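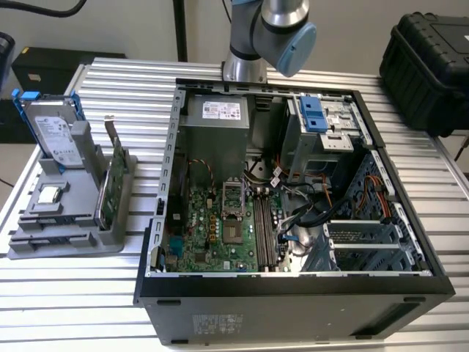
Dosent Questions and Answers: Saving for the Big Stuff

Last updated November 27, 2018

Thank you for all the letters! Since we put up the sinking fund worksheet in August we've had so many of the same questions (and a few wonderful new ones) that it seemed kinder to everyone to put the answers on one page. We've tried to keep them short and mostly failed. If your question isn't covered, the address at the bottom goes to a real person, usually Maya.

What on earth is a sinking fund?

It's an unlovely name for a very friendly idea. You pick something you know you'll have to pay for later, you work out what it will cost, you divide by the number of paydays between now and then, and you put that much aside each time. When the bill comes, the money is sitting there waiting. The name comes from the world of bonds, where companies and governments set money aside bit by bit to pay down what they owe, and it has been confusing ordinary households ever since. Several readers call theirs "pots" or "buckets" or "the car money," and all of those are fine with us.

How is it different from an emergency fund?

An emergency fund is for what you can't see coming: a layoff, a broken tooth, a flight home because somebody's ill. A sinking fund is for what you can see coming perfectly well, even if you'd prefer not to look. Car insurance comes twice a year. The holidays come in December. Tires wear out. We used to raid our own emergency money for that sort of thing every single winter, and then feel terrible about it, and then start over in February. Keeping the two apart has done more for our peace of mind than any other change we've made.

Which should I build first?

If you have nothing put by at all, start with a small emergency cushion. Lots of people aim for $1,000, and it's a perfectly decent round number, though if your income is modest a smaller first target may be easier to love. Once that's in place, start your first sinking fund and let the two grow side by side. The purists will tell you to finish one before touching the other. We've found that people who wait tend to get hit by the car insurance bill in the meantime and lose heart, and losing heart is expensive.

How many funds should I have?

Fewer than you think. Nizar began with 14 of them, each with its own name and its own target, including one for birthday wrapping paper, and he spent so many Sunday evenings moving three dollars from one to another that he very nearly gave the whole thing up. He has five now. For most households we'd suggest starting with two: one for the car (or whatever gets you to work) and one for gifts and holidays. Add a third when those feel dull.

How do I work out the right amount?

Go back through twelve months of bank and card statements with a pencil and mark anything that isn't a regular monthly bill and isn't everyday spending. Make a cup of something first, it takes a while! Then add up the marks by type.

To give you a real one, Maya's car cost her $1,286 over the year once she'd added the insurance, the registration, a set of wiper blades and one repair. She's paid every two weeks, so she divided by 26, got $49.46, and rounded up to $50. That's the whole calculation. She says the sum itself was a bit of a shock but the fifty dollars was not, and we hear the same from readers all the time.

What if I can't afford the amount the worksheet gives me?

Then put in what you can, and please don't feel bad about it. If the sum says $50 and you can manage $20, you will still have $20 more at every payday than you would have had otherwise, and the bill, when it arrives, will be that much smaller a problem. It's also worth looking at the bill itself. Insurance can sometimes be shopped around, gifts can be talked over with the family well before the season (an awkward conversation for five minutes and then usually a relief to all concerned), and some repairs can wait a month while others really can't. Brakes can't.

If there's nothing left over at all after rent and food, a sinking fund isn't going to fix that and we'd never pretend it could. A nonprofit credit counselor is a much better first stop than our website.

A big bill is due next month and I've only just started. Now what?

This happens to nearly everyone in the first year. You're paying for the last round and saving for the next one at the same time, and it pinches. Ask whether the bill can be split, pay it however you'd have paid it before, and start the fund anyway from the very next payday. The first year is the hard one. By the second time the bill comes around you'll have had a full run at it.

Where should I keep the money?

Somewhere safe, dull, and a little out of reach. An ordinary savings account at an insured bank or credit union is ideal. Look for one with no monthly fee, because a fee will eat a small balance alive, and check whether there's a limit on how many withdrawals you can make each month. Some banks let you open several savings accounts and give each a nickname. Others make you keep one account and track the parts yourself on paper, and that works just as well so long as you do actually write it down.

We don't keep sinking funds in stocks. If you need the money for tires in the spring, you don't want to learn in the spring that a third of it has wandered off.

What about cash in envelopes?

We have a soft spot for envelopes. Maya's grandmother ran a household of seven out of a biscuit tin, and there's something about seeing the bills get thicker that a number on a screen can't quite match. For small things, go ahead. For larger amounts we'd worry about fire, theft and teenagers, and would gently steer you toward the bank.

Do I need the Citora app?

No. Citora is the tracking tool Nizar uses, and he mentions it on the blog so often that people reasonably assume it's part of the program. It isn't. The worksheet prints on one sheet of paper and does everything you need. We aren't paid when you sign up for Citora or for anything else.

Can I borrow from one fund to cover another?

You can, it's your money! We do ask ourselves two things first. Is the bill I'm paying really due now? And when will I put the money back? If you write the second answer on the worksheet, next to the amount, you're far more likely to do it. If you find you're borrowing from the same fund over and over, its target is probably too high and some of that money would be happier living somewhere else.

I have credit card debt. Should I be doing this at all?

Generally we'd say yes, in a small way. Every spare dollar sent to a card charging a high rate of interest is a dollar well spent, and the arithmetic is firmly on that side. The trouble is that if the water heater goes or December arrives and there's nothing saved, it all lands straight back on the card. A modest fund for your one or two most predictable bills helps keep the balance going in the right direction. Keep making at least the minimum payments on everything, on time, and send the rest of what you can spare to the card.

My partner isn't interested. Any advice?

Start with something they want. We've had very little luck persuading anyone with a fund for property taxes, and a great deal of luck with a fund for a week at the lake. Put both names on it, agree on the amount together, and leave the spreadsheet closed during dinner. Once the first trip has been paid for without a card bill following it home, the property taxes are an easier sell.

What happens if there's money left over at the end of the year?

Leave it where it is if next year's costs look similar, and lower what you put in each payday. Or move half to the emergency fund and spend the other half on something nice. We're firmly in favor of something nice.

Who is Moussa?

Moussa is the name at the top of the sample worksheet. We needed a household to fill in the boxes with, and Nizar liked the name. So many of you have written to ask how Moussa's roof is coming along that we've promised to keep his sheet going next year. He's doing well, though he did overspend on gifts.

Do you hold classes in person?

We do, in Winder, in the evenings, and they're free. Bring your statements if you're comfortable doing so (you won't be asked to show them to anyone) and a calculator or a phone. Children are welcome and there's a corner with crayons. Dates go up on the events page as soon as the room is confirmed.

Can you look over my numbers and tell me what to do?

We're happy to check the arithmetic on a worksheet and to say what we've tried ourselves. We aren't licensed financial advisers, though, and for taxes, retirement accounts, or anything involving a lawyer, please talk to someone who is qualified and can see your whole situation.

How do I get in touch?

Use the form on the contact page and put "worksheet" in the subject line if it's about the worksheet. Maya Rawashdeh answers most of the mail and Nizar Semaan answers the ones with long division in them. Replies can take a week or so, a little longer around the holidays.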